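4.2 Dimensionnement de la cellule et budget d'équipement

Le choix du matériel a été arrêté avant toute commande, à partir d'un modèle simulé du poste. 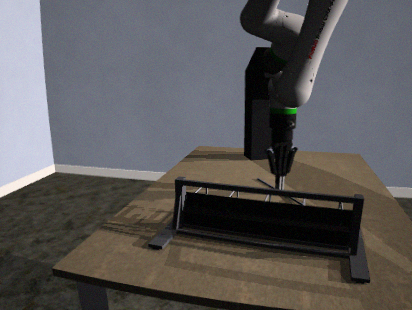

Figure 3. Poste simulé : bras blanc, préhenseur noir et support noir posé sur la table, avec sa rangée de tiges métalliques.

Trois postes de dépense ont été distingués : le bras et son préhenseur, le mobilier du poste (table, piédestal, support) et les frais récurrents. Les deux premiers relèvent de l'investissement, le troisième du fonctionnement. Cette séparation suit les règles comptables du laboratoire de Povcombe, où la cellule doit être installée, et elle a pesé sur le calendrier autant que les prix.

Deux fournisseurs ont été consultés. Tramard proposait un ensemble complet, préhenseur compris, avec un délai de livraison de 72 jours. Sosex vendait le bras seul, livrable en 49 jours, et laissait à notre charge l'interface mécanique du poignet. L'offre de Sosex était moins chère à l'achat, mais elle supposait de faire usiner une bride et de reprendre le câblage, travaux que notre atelier ne pouvait pas prendre en charge avant avril. Nous avons retenu Tramard.

La simulation a servi à vérifier deux points que les fiches techniques ne permettent pas de trancher. Le premier est la portée utile lorsque le support est placé au premier plan et que l'outil doit descendre derrière sa barre supérieure. Le second est l'encombrement du coude dans cette configuration. Nous avons tiré 1 000 positions de départ pour l'objet à saisir - une tige longue et fine - et relevé les cas où le bras atteignait une butée articulaire ou heurtait le support. Sur ce total, 318 positions ont été écartées, pour la plupart au bord de la table. Une version du bras à plus longue portée aurait réduit ce nombre, au prix d'un piédestal plus lourd et d'un ancrage au sol que le bail du local interdit.

Le support n'a pas été acheté. Il est fabriqué sur place d'après le modèle Munasinghe, et seules les tiges sont commandées à l'extérieur. Nous avons prévu un jeu de rechange complet, imputé aux consommables, ainsi qu'un second préhenseur - dépense discutée, puis maintenue, car l'arrêt du poste pendant une réparation coûterait davantage que la pièce.

Les frais récurrents comprennent la maintenance annuelle, la licence du simulateur et l'étalonnage. Ils sont calculés sans remise et hors formation des opérateurs, laquelle est financée sur une autre ligne.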